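Home Notebook Benches Stores Rota Search

Workshop notebook, finishing room
Saturday, February 22, 2025

In at nine. Heating had been off overnight so the room took until mid-morning to be comfortable. Junaid at the long bench with the Tirgate samples, me on the fruit table and then stores.

Tirgate samples first, to get them out of the way. Junaid cut the second batch of card liners to the new depth and they drop into the trays without catching. The first batch is too tall and I've put it under the sink for scrap. He wants to try the Clovomell board next week as it holds a crease better, but we only have 2 sheets left and the next order is not placed. If anyone uses those sheets for a sign again, please write it here.

Fruit storage. Carrying on from last week. The question from Zelenák is still how long mixed fruit will sit out at room temperature before it needs sorting, and whether it goes off faster in a heap than in a single layer. Their display people like a heap. I think the heap is worse but I have not got enough written down to say so.

Set up as follows:

Lot A, single layer, on the slatted rack by the window. Apples only. Turned once a day.

Lot B, single layer, oranges only, on the lower shelf. Not turned.

Lot C, mixed heap on a plate, on the small table with the cloth. Not turned, but anything soft comes out.

Lots A and B were weighed before they went out. I used the 60 g tub as tare for both, so take that off the figures on the wall sheet, which are gross. I forgot to do it for the first column and have written "gross" across the top in red.

Room temperature was logged on the wall sheet with the rest. The Idumach thermometer reads high compared with the old glass one, so use the glass one until somebody has checked them against each other properly. Humidity was 41 per cent at ten. I didn't take it again.

Lot A: one apple has a bruise near the stalk that was there when it was bought. Marked with a pencil dot on the label so it doesn't get blamed on the rack. Skins firm, no smell. The slats leave a faint line on the green ones, which rubs off.

Lot B: nothing to report. One orange feels lighter than the others for its size. Left it in.

Lot C: built it up from the middle outwards and it held without anything rolling off, which it didn't last time on the flat board. A plate with a rim is better for this. I put oranges and apples next to each other on purpose, as that is how Zelenák do it. The contact points are what I want to look at on the next check, mainly where an orange is resting on an apple. Please don't rebuild the heap to make it look nicer. If you take a piece out, leave the gap or let it settle by itself, and write down which piece it was.
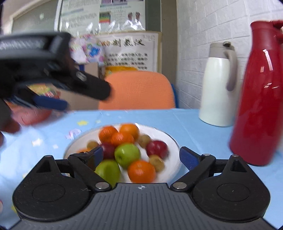

Lot C, mixed heap on the rimmed plate. Oranges, red and green apples, and the small brownish ones.

The small brownish ones went in with the rest because they were in the same bag. I haven't given them their own line on the sheet. Put them under "other" for now.

The cloth stays on that table. I know it is the cheerful one with the patterns on it, but it stops the plate sliding and it goes in the wash at 60 if there is juice. The spare is in the second drawer. Don't use the grey felt, it holds damp.

Afternoon was stores. Moved the empty crates off the floor and on to the top rack, large ones at the back. Labels on the front edge only. Found the missing roll of tape behind the offcut bin. We are down to the last box of paper liners (130 in a box, opened today), so that wants adding to the order along with the Clovomell board.

To do:
- weigh Lots A and B, net this time
- smell test on Lot C before anyone opens the window
- check the two thermometers side by side
- ring Zelenák about the size of their display plates
- order liners and board

Swept up, bins out. Left at four.

N.D.

Comments (3)

Junaid Lashari
The two sheets of board are in the plan chest now, bottom drawer. I've written my name on them.

Niloufar Dehghan
Thanks. Could you also put the depth of the new liners in here? I only have the old one.

Junaid Lashari
Will do when I've got the trays out again. Also, can we start Lot C in June as well? It'll be a lot warmer in there and I'd expect the heap to go much sooner.

Notebook pages are for workshop use. Contact the finishing room | Back to top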